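About Brirkance

Small kitchen things, tested on a long table by people who wash up for a living.
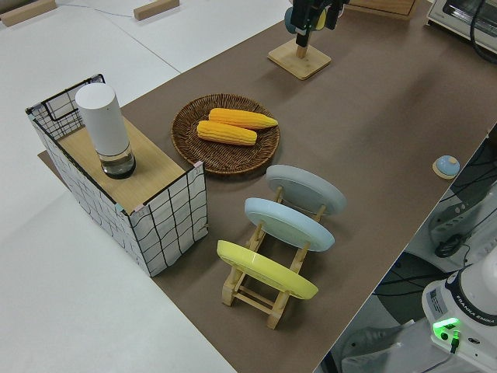
Who we are

Brirkance is two people and a shop. Valentin Pruvost used to run the dish room of a hotel with 1,000 plates and one good drying rack. Maxence Langlois used to sell the hotel its bad ones. They met over a complaint, which Valentin still has in a drawer, and opened for business the following September.

We sell the things that live on a counter: racks, trays, baskets, boxes, plates in colors your mother-in-law may have views on. We do not sell knives, pans or anything with an app. People ask about the app more than you'd think.

The table

Everything in the catalog spends time on our table first. Brown surface, toaster oven up at the far end, and whatever we're arguing about laid out in between. We set things down the way a normal person does after dinner, meaning close together and a little crooked, and then we try to live with them.

The wooden dish rack has been on there longest. It holds plates upright between pegs, and we like it with a gray one, a light blue one and a yellow one, mostly because Maxence ordered a lot of yellow. The round woven tray was meant for bread. It has since held keys, mail, lemons and two ears of corn, and it looks good with all of them, so we stopped calling it a bread tray and the listing now just says "tray." Sales improved. Valentin takes credit for this.

The white box with the black grid pattern is a storage box until you lay a board across the top, at which point it becomes a shelf, and you have gained a place to put one more thing you didn't need. We consider this a feature.

How we name things

Badly. Our three lines are Istier (wood), Tanguy (woven) and Kumitz (everything we couldn't agree on). Kumitz is the biggest.

What we've rejected

Of the last batch of samples, 23 went back. Reasons written on the slips include "wobbles," "smells like a boat" and, in Maxence's handwriting, "no." We keep the slips. Suppliers have asked us to stop mailing them copies.

Orders and questions

We have shipped 3,527 orders so far and we read every note that comes in with them, including the long one about the peg spacing. You were right about the peg spacing. It was changed in the current rack.

Returns are accepted for any reason, although we will want to hear it. Write to us through the contact form and one of us will answer, usually Valentin, and usually before lunch.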